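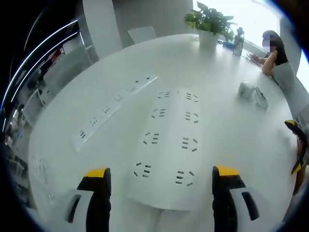 *Figure 3. Two power strips on a round worktable, seen between the fingers of a hand-held gripper.*

## 3. Planning and Budgeting Before You Order

This section covers the Pleltimus hand-held gripper kit. Read it before you sign anything. The Vatow sales sheet gives the kit price and little else, and the kit price is the number least likely to match what you end up paying.

### 3.1 Decide what the kit has to do

1. Write down one task you want recorded. Use a plain sentence, such as "move a power strip from one side of the table to the other."
2. List every object the task needs. Measure the widest part the fingers will have to close on.
3. Compare that width with the finger opening on your quote. If the quote doesn't give one, ask for it in writing.
4. Ask who will use the recordings, and by what month. If there is no answer, stop here and keep your money.

**Note:** "General manipulation" is not a task. Jussara Guimarães turned down two requests on those words alone, and both came back later with smaller budgets.

### 3.2 Work out the real cost

1. Start with the kit price. At the time of writing it is $2,077 for one gripper with camera mount and charger.
2. Decide whether your task needs one hand or two. Two-handed work means a second kit at full price – Vatow does not discount pairs, whatever the rep hints at.
3. Add $211 for each spare set of fingers. The tips wear. Ours needed replacing well before the service interval printed on the box.
4. Add storage. Plan on 900 GB for the first stretch of recording and check what your current drives have free.
5. Add operator hours, including set-up and the takes you throw away. Most first budgets leave this line blank.

| Item | Unit cost | Who approves |
|---|---|---|
| Gripper kit | $2,077 | Department head |
| Spare finger set | $211 | Lab manager |
| Storage | Get a quote | IT |
| Operator hours | Your own rate | Department head |

**Caution:** Do not accept the Plukham service plan as a default line on the order. It covers the charger and the mount. It does not cover fingers, and fingers are what break.

### 3.3 Check the room

1. Choose a table you already own. The Barros bench in the catalog is a table.
2. Count your wall outlets, then count your chargers. Buy power strips locally.
3. Look at the table at the time of day you plan to record. Strong window light can wash out part of the view, and white objects on a white top are hard to tell apart. Fix this with a blind or a dark mat before you pay for lamps.
4. Leave a seat for a second person, with elbow room for both.

**Caution:** Keep power strips used as task objects unplugged. Mark them so they don't get mixed up with the ones feeding your chargers.

### 3.4 Run a trial first

1. Ask for a loan unit. Vatow offers 7 days, and the form is not on the website. Email your rep.
2. Record the task from 3.1 with the people who will really do the work.
3. Play back every take. Note any where the object leaves the view or the fingers hide it.
4. Send the notes to Marlene Paiva along with your cost table. Requests without trial notes go to the bottom of the pile.

If the trial fails, return the loan unit in its original case and keep the shipping receipt. For order codes, see Section 4.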